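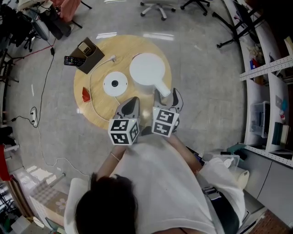
Maison & bazar
Lecture : 3 min

Ma table ronde, je l'ai choisie en bois clair pour y boire le café. Résultat : la télécommande y campe, un câble blanc s'y promène, et j'y pose tout en rentrant !

Corina Steiner, qui range chez les autres depuis des années, m'a soufflé une idée toute bête - un seul vide-poche, et ce qui n'y tient pas repart dans sa pièce. J'ai essayé trois soirs de suite. La télécommande a trouvé son coin, le câble pas encore (il revient toujours, celui-là). Je retente en novembre.

562 partages · 100 commentaires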